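I gave up on shorts in my second week at Revlow and I have not looked back. If you've never had a job where you're on your feet all day, let me save you some grief: the clothes matter way more than the shoes. Everybody will talk your ear off about shoes. I bought the shoes! I still went home cranky, with a waistband mark that lasted until bedtime.

So this is my long-promised post about thrifting a work wardrobe (Chinyere, I know, you asked in the spring). I did most of mine at the big place in Dodport, the one behind the bus station with the terrible parking, and I've got opinions.

First, go to the men's shirts. Go straight there, don't even glance at the dresses. Men's shirts are cut roomier through the shoulder, the sleeves are long enough to roll twice, and there are always ten times as many of them. I look for flannel that's already been washed half to death, because whatever shrinking it was going to do, it's done. Check the elbows by holding them up to the light. Check the collar fold too, that's where they go first.

Plaid hides everything. Coffee, pen, soup. I wear mine open over a plain undershirt nearly every day from November on, and if I get warm I just take it off and tie it around my waist like it's middle school. 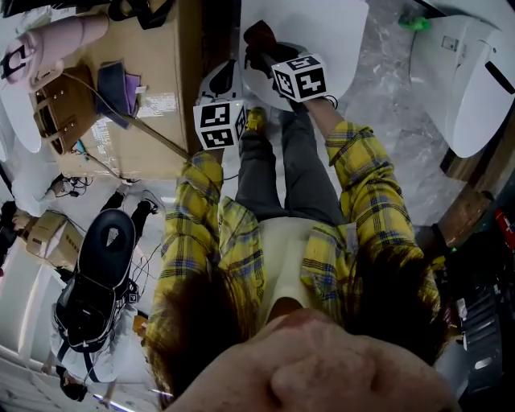

Posted by Melaniia Kovalchuk
10 Oct 2021
Filed under: Clothes, Secondhand

Okay, pants. Pants are harder. I tried on so many pairs at Gavalas (the little consignment shop, not the bakery) that the woman at the register started bringing me things. Sizes mean nothing once a pair has been through someone's dryer for five years, so I bring a piece of string that's knotted at my waist measurement and another knot for the inseam. Looks ridiculous, works great. Dark gray is my color. Black shows lint, navy never matches the other navy, and khaki and I are not on speaking terms.

My whole budget for this was 300 dollars and I spent 123 of it, and that includes the winter coat, which I'm still smug about. The coat needed a new lining in one pocket. I did it by hand in front of the TV and it's a bit lumpy in there but it holds my keys.

A few people asked about the smell. You know the one. I soak everything overnight in cold water with a cup of white vinegar, then wash it normally and hang it outside if the weather's decent. Juraj swears by baking soda and says vinegar ruins the elastic. Mine's been fine so far, but if you've got something really stretchy maybe listen to him.

Things I won't buy used: socks, bras, anything with a zipper that catches even a little in the store. It will not get better at home. I have a whole bag of "easy fixes" in the closet from before I learned this, and I'm giving it to my sister for quilting.

Next up I want to try dyeing a couple of faded shirts, so if anyone has done that in a top-loader without turning their towels purple, leave me a comment!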